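Housekeeping Operations, Unit 4: Linen Stock and Par Levels
Course handout, Lillbridge evening program
Instructor: Skye Carnegie

Read this before Thursday. Bring a calculator.

A par level is the amount of linen a property needs on hand to run normally. One par is enough to dress every bed in the building once. Most small hotels keep 3 par: one set on the beds, one in the laundry, one on the shelf. A property that sends its linen out needs more, as a set can be away for two nights at a time.

To work out one par, go item by item. Don't lump sizes together. The Urncombe, the inn we use for all our exercises, has 30 rooms. Of these, 19 have a queen bed and the rest have two twins. One par of queen flat sheets is therefore 19. One par of twin flat sheets is 22, two for each of the 11 twin rooms. Students often write 11 here and carry the mistake through the whole worksheet.

Pillowcases are figured by pillow. Check the room standard first. At the Urncombe it is four pillows on a queen and one on each twin. 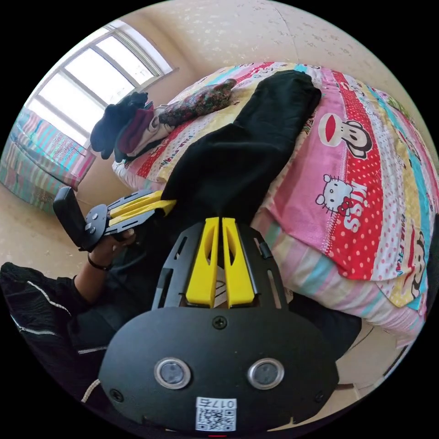

Linen leaves stock in four ways: wear, stains that won't come out, damage in the laundry, and loss. Keep the four apart in your records. If they all go down as "discarded," you can't tell a bad dryer from a theft problem. A sheet that is thin in the middle but sound at the edges can be cut down for cleaning cloths and should be logged as wear.

Resting matters too. Cotton that goes straight from the dryer to the bed wears out faster than cotton that sits for a day. Stack clean linen at the back or bottom of the shelf and pull from the front or top.

Physical counts are done by two people, one counting and one writing. Stop all movement of linen while the count is on. Include carts, closets, soiled bins and anything at the laundry. Compare the total with the last count plus purchases, minus recorded discards. The difference is your unexplained loss.

Worksheet 4 (20 points)
Find 3 par for queen flats, twin flats and pillowcases at the Urncombe. Show your work. Then read Dougal MacRitchie's short piece on outside laundries in the course packet and write one paragraph on how his advice would change your figures.

Late worksheets lose two points per day.

Related handouts
Unit 3: Room Assignment Sheets
Unit 5: Laundry Chemicals and Safe Storage
Unit 6: Reading a Supplier Quote
Case notes: The Ogilvie Linen Count

This site uses cookies to remember your settings. Accept / Manage choices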